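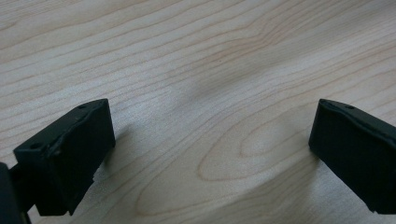

## Reading Room: Frequently Asked Questions

**Who may use the Skiltberg Reading Room?**
Any resident aged 11 or older may register. Proof of address is required.

**How many items may I request at one time?**
Readers may request up to four items. Bound newspapers count as one item per volume.

**May I make copies?**
Copies are made by staff. Maps in the Ashour Collection may not be copied.

**Is the room open all year?**
The room closes for inventory in May. Requests received during that month are held until it reopens.

**Whom do I contact about a lost reader's card?**
Please write to Trinidad Pastor, Reader Services, Room 61.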